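Cleaning Out a Grimy Storage Bin

I put this job off until November every year, and then I wonder why, because it goes pretty fast! Take everything out first, shake the crumbs into the trash, and fill the bin with 2 inches of warm soapy water. Let it sit while you have a coffee.

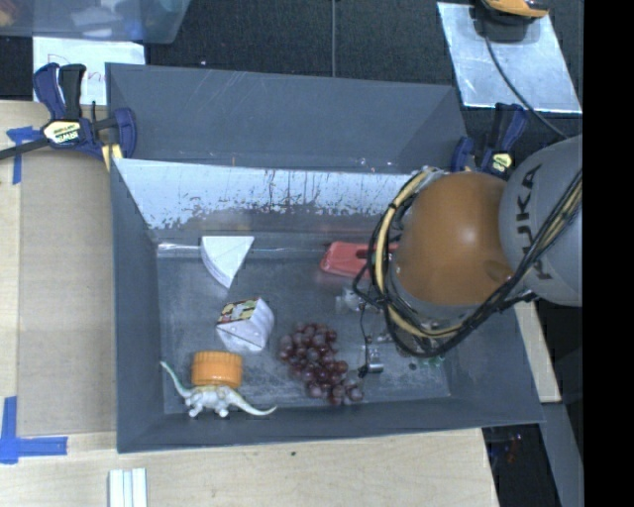
Baking soda paste is my favorite for stains (my neighbor Zofia swears by plain vinegar, and that's fine too). Rub it on with a soft sponge in small circles. Brownish streaks like the ones low on the back wall get a second coat and ten more minutes. Rinse, then stand the bin on its side to dry overnight.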